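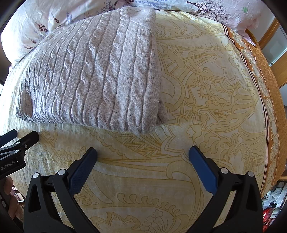

Carleen Pomare
@carleenpomare

Righto, a few of you asked why I went quiet last week. Short version: I folded the same blanket for days, and a big chunk of it was no good to anyone. Long version follows, get a cuppa.

For the new people, I do home recordings for Oveck. You hold a gripper in your hand, do normal house jobs with it, and the recordings go off to train a robot arm in Vekthorpe. My June list was bedding. Fold, unfold, carry, put down, again.

The blanket in question is the greige cable knit, the one with the big fat braids. Gorgeous on a couch. Sheds like a labrador. There are little white specks of fluff all over those ridges and I'd stopped seeing them, the way you do.

So Wednesday morning I'm on the bed job. Yellow paisley sheet on, blanket folded up in its bundle, I open the jaws, come down on the near edge, squeeze, lift. Lovely. Did that over and over with the radio going.

Around smoko I noticed the squeeze felt a bit gluey? Not stiff exactly. More like scissors that have been through sticky tape. I thought my hand was tired and swapped sides. (My hand WAS tired. Both things can be true.)

By the afternoon, when I let go, the jaws would open most of the way, have a little think, and then open the rest. I found it sort of charming. Please do not find it charming.

I uploaded the lot that night, 848 clips for the fortnight, and felt very pleased with myself. Made nachos.

Next morning, message from Saskia Prendergast, who checks my uploads. "Carleen, is your gripper opening all the way? Tapsell says you're holding something when you're not." Tapsell is the checking software. It is rude but it's usually right.

She sent me the graph. There's a line for how far apart the jaws are, and when I let go it's meant to shoot up to the top and go flat. Mine shot up, went flat too early, then did a little step. Every single time. Like a tiny staircase.

And in the video you can see I've let go! The blanket's on the bed! So the picture says "dropped it" and the number says "still got a bit of it", and a robot learning from that is going to learn something very strange about letting go of blankets.

Got the torch out and had a look at the joints. You know those skinny arms with the triangle cutouts and the round silver screws? Around the back of one of the pivots there was a wee grey doughnut of wool. Wound on tight, like hair on a vacuum roller. It came out with tweezers in one long revolting string and I have never been so satisfied.

Opened and closed it after that and it moved like new. Big relief, thought we were done. Texted Saskia a photo of the doughnut. She texted back "ew" and then "can you do the zero check please".

Reader, it failed the zero check.

The zero check is where you close the jaws until the blue pads touch and the reading should say nothing, zilch, shut. Mine was out by a smidge. Saskia reckons the fluff had been holding that side back and I'd been squeezing harder to make up for it, so something had crept. I'm repeating that as she said it, I'm a blanket person.

This is the bit I want other collectors to hear, because I got it wrong. Clearing the fluff fixed how it FELT. It did nothing for the number. If I'd stopped at the tweezers I'd have gone straight back to recording and every clip would have been off by the same small amount, with no staircase to give it away.

Re-zeroing took 10 minutes. Ten! I've spent longer looking for the end of the glad wrap.

Now the painful part. Saskia went back through the fortnight to find where the staircase started. The towels were fine. The pillowcases were fine. Then the cable knit comes out, and off it goes. She binned 400 clips. Nearly half, gone.

I asked if they could just shift the numbers back in the software. She said maybe for the ones at the start, but the drag kept changing as the wool built up, so past a certain point you'd be guessing. She doesn't like guessing. Fair enough. I sulked for a bit and then put the kettle on.

Couple of you have replied asking about pay. Oveck paid me for the lost ones this time, which I was pretty grateful for. I don't know if that's a rule or if that was Saskia being decent. Ask your own checker.

And no, I didn't hurt myself. There was one moment though! While I was poking at the joint with the tweezers in one hand I squeezed the handle with the other, out of pure habit, and the arms closed on the tweezers. Could easily have been a fingertip. Put the thing DOWN on a table before you go fossicking in it. Hands off the handle.

I wrote that up for the group and it turned out someone at the Redbridge flat had done the same with a cotton bud and hadn't mentioned it. So mention it! It's a dull little message to send and it takes a minute.

What I do now: close and check zero before the first clip, again after lunch, and again any time I change fabric. Wool, fleece or anything fuzzy, I stop every 40 clips and shine the torch in the joints. If the release feels slow I stop there and then, even if I'm on a roll.

I also went over the blanket with a lint roller before starting again. Saskia asked me not to go overboard, because real blankets have fluff and the robot had better get used to it. So it's had one pass and it's still fairly specky. We compromised.

Did someone ask if the fluff could get into the actual robot arm in Vekthorpe as well? Good question, I asked too. Saskia's gone off to look at the joints on theirs. I've not heard back and I'm choosing to read that as "busy".

Anyway, redo is under way. Same bed, same yellow sheet, same blanket. Graph has a nice flat top on it so far. If anyone's got a trick for getting wool out of a pivot without taking the screws off, I'm all ears, my tweezers are bent.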